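Notes from the Flandomgate travel money fair, May

The Workmont hall holds 1,000 people, according to the sign by the fire door, and by ten in the morning most of them were queuing for the one cash machine in the foyer. It charged for withdrawals. I had come to learn how to avoid exactly this.

Preben Bundgaard opened with a talk on prepaid cards. He had changed 400 pounds into kroner by five different routes, and the worst of them, an airport desk, had left him about 110 kroner short of his own card's rate for every hundred pounds or so. He looked more hurt than cross. His advice was to pay in the local currency whenever a card machine offers you the choice, and he gave it four times. 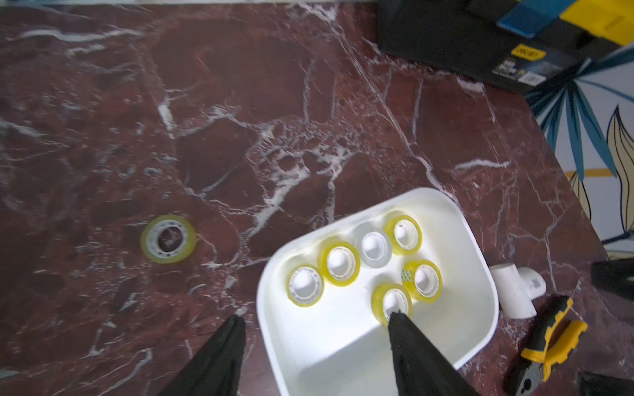 After coffee I wandered over to the Kusudano stand, where Nanna Þorgeirsson was explaining buy-back guarantees to a couple bound for Japan. You pay a small fee up front and they take your leftover notes at the rate you bought them. Coins don't count. I asked what people do with the coins and she pointed at a large jar, which was for charity, and waited until I'd put something in it.

The afternoon panel was on tipping and ran forty minutes over. Elínborg Eyvindsson thinks you should carry small notes everywhere; Sólveig Baldursdóttir hasn't touched cash since her last trip to Oslo and said so at length. A man behind me slept through both positions.

I left with a canvas bag, three rate calculators and a leaflet on lost cards — the leaflet is good, and I'd go again for that alone. Parking was £9, coins only.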